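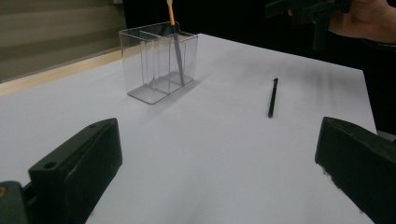

White tabletop, Mutstead. Photo: Dovine

FOR IMMEDIATE RELEASE
2020-02-27

Dovine to open second store, in old Camacho shoe building

MUTSTEAD – Dovine, the home storage retailer, will open its second store this April on the ground floor of the former Camacho shoe building. Lease signed. Paint going on the walls now. Opening day to be announced once the city signs off on the front ramp.

The new store has 1,756 square feet of selling space, plus a stock room and a small repair counter at the back. Drawer dividers, kitchen bins, closet shelving, bath and vanity storage. Same prices as the Broltum store, same return policy (receipt needed, 6 weeks).

"We had people driving over from Mutstead every weekend for shelf brackets," said Deok-su Sung, owner of Dovine. "Long drive for a bracket. We looked at four buildings and this was the one with windows."

The building sat vacant after Camacho closed its doors. The original shoe shelves along the north wall are staying, and so is the rolling ladder, though customers will be asked not to climb it. New lighting goes in next week. Heating is already done.

Vanity and desk storage gets its own section near the front windows – it is the fastest growing part of the buisness, and in Broltum it is stuck in a corner behind the laundry hampers. Clear pieces mostly, sold one at a time or in sets.
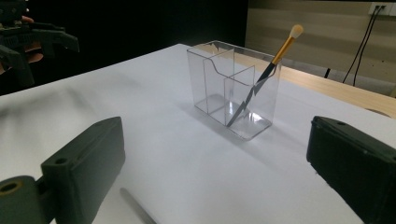
Clear acrylic organizer with makeup brush. Photo: Dovine

Opening offers

The first 600 customers get a free set of shelf labels. One per household please. Dovine is also printing 1,000 coupons, good for one repair at the counter – hinges, drawer runners, wobbly legs. Coupons can be picked up at the Broltum store starting in April, while they last. Not valid on special orders or or gift cards.

"Bring the drawer with you, not the whole dresser," Sung said. "The counter is small."

Parking is behind the building, entrance off the alley. Street parking out front is metered. Bike rack coming later.

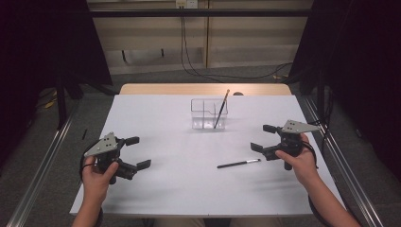
Jobs

Dovine is hiring for the Mutstead store. Full time and part time, sales floor and stock room. One opening at the repair counter, hand tool experience required. Paid training in Broltum before opening. Apply in person at the Broltum store, ask for the manager on duty.

About Dovine

Dovine sells storage for kitchens, closets, baths and desks. Owned and run by Deok-su Sung. First store in Broltum, second coming to Mutstead.

Media contact: Deok-su Sung, Dovine, Broltum. Store tours for press by appointment only until opening, closed shoes required.

###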